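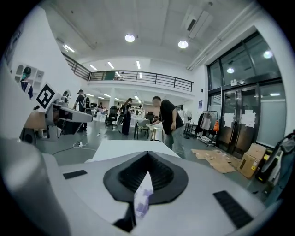
Do fuzzy socks need to be folded?
They do if you want to find both of them again. Fold once, roll from the toe, and put them somewhere they can't spring open.

Welcome to the February sock gallery, compiled by Kevser Kaplan, whose drawer at Ulley has been described as a geological record. The pair from the Güler market is in there somewhere, under the hiking wool.

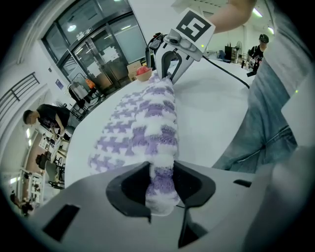
Rolling suits thick socks best, whatever the flat-fold people tell you. A roll takes up less drawer and survives being rummaged past at 6 a.m. Fluffy white with a purple pattern, like this one, also has the advantage of being very hard to mistake for office wear. I've tried.

Gray dress socks are next month.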